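Getar Refill Concentrate, Unscented, Starter Set
Reviewed July 1, 2020

I put off buying dish soap concentrate for the longest time, mostly because my mother swore by the big jug from the warehouse store and I never saw any reason to argue with her. Then the jug leaked all over the trunk of my car in March, and well, here we are!

The Getar set cost me $21 and comes with 2 small bottles of concentrate. You supply your own big bottle and your own tap water. I've used it every day since, on baked-on lasagna, on the greasy sheet pans, even on my good Bretel skillet (I know, I know), and it cuts grease every bit as well as what I had before. The suds are a little thin, and if you love a sink full of bubbles you may feel cheated. My hands are happier, though, and there's no fake lemon smell hanging around the kitchen.

Put the water in first and the concentrate second, or you'll be chasing foam down the counter. Go slowly with the pour, too.

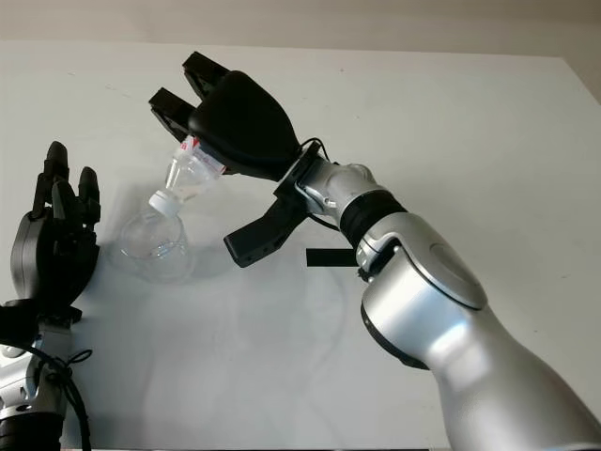

Makis Athanasiadis wrote in to say that his water is very hard and he had to use nearly twice the dose before it would lather at all, so keep that in mind if your kettle is always crusty. Ours is soft, and one dose has been plenty. I'll be ordering the larger size next.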